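Speaker notes: Action chunking and the seam problem
Valentin Picard, Leiva project
Talk slot 35 minutes, questions after

Slide 1. Title

Say the name of the talk and move on. The audience has already had two policy learning talks this morning, so skip the general motivation. State the claim early: most of the jerky motion we blamed on the policy came from how we stitched its outputs together.

Slide 2. Setup in one paragraph

Two arms, a head camera, one wrist camera per arm. The policy takes images and joint positions and returns a chunk of future joint targets for both arms. The controller underneath is an ordinary joint-space tracker and knows nothing about images. Between the two sits Clillik, our chunk scheduler. Clillik is the subject of the talk.

Make clear that the policy was frozen for everything shown today. Same weights, same training set of 445 demonstrations. Only the scheduler changes from slide to slide.

Slide 3. What a seam is

Inference takes time. By the time a chunk comes back, the arms have moved on from the pose the policy was looking at. The first few targets in the new chunk describe a moment that has passed. If the scheduler plays them anyway, the arm backs up. If it drops them, the arm jumps to wherever the new chunk says it should be by now. Either one shows as a spike in commanded velocity.

Draw this on the board if there is one. Two curves, old chunk and new chunk, with a gap at the switch time. Label the gap "seam". Use the word consistently from here on.

Slide 4. Why two arms make it worse

Both arms are in one output vector, so they switch chunks at the same instant. An arm that is waiting still receives the new targets and still twitches. With one arm near a container wall, a small seam is enough for contact. With the other arm idle, the same seam does no harm but pollutes the logs, and our first metric averaged over both arms and hid the problem for weeks.

The test task is toy car into bin. It is easy on purpose. The car starts close to the bin wall, so the approach has little clearance on one side and seam errors matter.
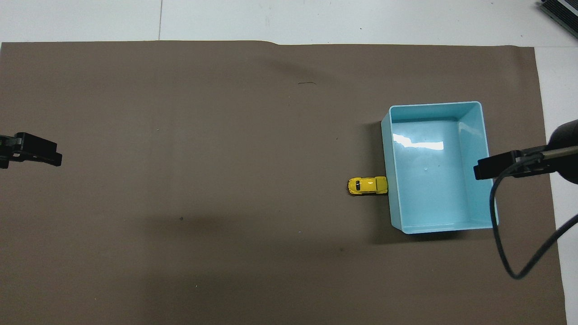 Which arm should pick up the car when it lies right against the bin?

The arm whose fingers can close on the body without passing through the space above the bin wall. The policy makes that choice implicitly, and the scheduler has to keep it from flipping between chunks.

Slide 5. Mode flipping

Expand on that last point. Two consecutive chunks can each be fine on their own and disagree about which arm goes. Chunk A sends the left arm, chunk B sends the right. Blending them gives two half-hearted reaches. Smoothing does not fix this. It makes the commanded motion look cleaner while the task fails more slowly.

Someone will ask about temporal ensembling here. Ensembling averages overlapping predictions for the same time step. It works well when the predictions are noisy copies of one plan. It does badly when they are two plans.

Slide 6. What Clillik does

Three stages, in order of execution.

Align. Each chunk carries the capture time of its input images. The scheduler discards targets older than the current control tick, using measured latency for that request. We used a fixed latency constant before and it was wrong whenever the GPU was shared.

Condition. The next inference request includes the targets already committed to the controller. The policy output for those ticks is held to the committed values, and the rest of the chunk is generated to agree with them. This is where most of the mode flipping goes away.

Blend. A short crossfade over 12 ticks, per joint, applied only when the remaining gap is under a threshold. Above the threshold we do not blend. The scheduler keeps the old chunk and asks for another one.

Mention that grippers are excluded from blending. A half-closed command is a real command and drops the object.

Slide 7. Results

Walk through the plot from left to right: naive switching, ensembling, align only, full scheduler. 101 trials per condition, same start poses replayed from a list.

Peak commanded velocity falls at the align step. Task success barely moves there. Success improves only when conditioning is added. Pause on this, it is the main result. Smooth motion and correct motion are separate measurements and need separate axes.

Do not oversell. One task, one cell, one policy.

Slide 8. Failure cases

Retry loop. When every new chunk disagrees with the committed one, the scheduler can run out of old targets. It then holds position. This is safe and looks like a crash to anyone watching. We now log it as its own event.

Stale commitment. If the car is bumped after targets are committed, conditioning makes the policy loyal to a plan that no longer fits. A shorter commitment window helps and brings some seams back. We have no principled way to set it. Say so.

Slide 9. Tooling

Show Jirkis, the log viewer. Commanded, measured and predicted joint curves on one time axis, with a vertical line at every chunk switch and the head camera image synced underneath. The vertical lines found more bugs than anything else in the project.

If the live viewer does not load, use the saved session on the laptop. Do not debug on stage.

Slide 10. Next

Separate switch times per arm. Commitment window as a function of scene change. Bradley port of the scheduler, planned for May, with the same log format.

Leave this slide up for questions.

Backup slides: latency histogram, blend threshold sweep, controller gains.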